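The Stamura 3 is a quiet desktop tower for small offices, for studios and for people who work at home and want a computer that can stay open for repair during many years. It is sold by Prollirham as a complete machine, or as a case with power supply for customers who have their own parts.

## What it is made for

We planned this model for work that runs the whole day: book-keeping, drawing programs, photo archives, sound editing. It is not a gaming computer and there are no lights on it. The front is plain and has one power button, two USB sockets and a headphone socket. In normal office use you should hear it less than a desk fan on the lowest step.

## Opening and service

The side panel is held by two thumb screws. Please switch off the machine, pull out the mains cable and lay the tower on its side on a soft cloth before you open it.

Every customer of our service desk asks sooner or later if they may change a card themselves. Yes, you may, and the guarantee stays valid. Touch the bare metal of the case first, and keep the screws in a small dish.

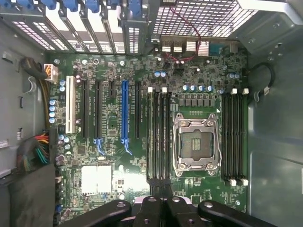
## Versions

| Version | Memory | Storage | Guarantee |
|---|---|---|---|
| Stamura 3 Caron | 16 GB | 1 TB | 3 years |
| Stamura 3 Venex | 32 GB | 2 TB | 5 years |
| Case and power supply only | none | none | 3 years |

The Caron version is enough for letters, tables, e-mail and video calls. Choose the Venex if you keep many large files open together, or if two persons share the computer under separate accounts. You can also buy the Caron now and put in more memory later. The price of the upgrade is then a little higher, as our fitting work is charged separately.

## Delivery and set-up

- The tower comes in a carton with paper filling. Please keep the carton for the first month.
- A mains cable is in the box. Monitor, keyboard and mouse are not included.
- Delivery takes up to 12 working days. Orders that reach us on a Sunday are handled the next working day.
- Order number for the dust filter set: 161.

## Cleaning

The front filter can be taken out without tools. Wash it with lukewarm water and let it dry fully before you put it back. In homes with cats or dogs we advise to do this every month. Do not use a vacuum cleaner inside the case.

## Returns

A machine that you do not like can be sent back in the first month, also if the carton was opened. Please write to the service desk before sending, so that we can give you the return label. Parts which you have added yourself must be removed first.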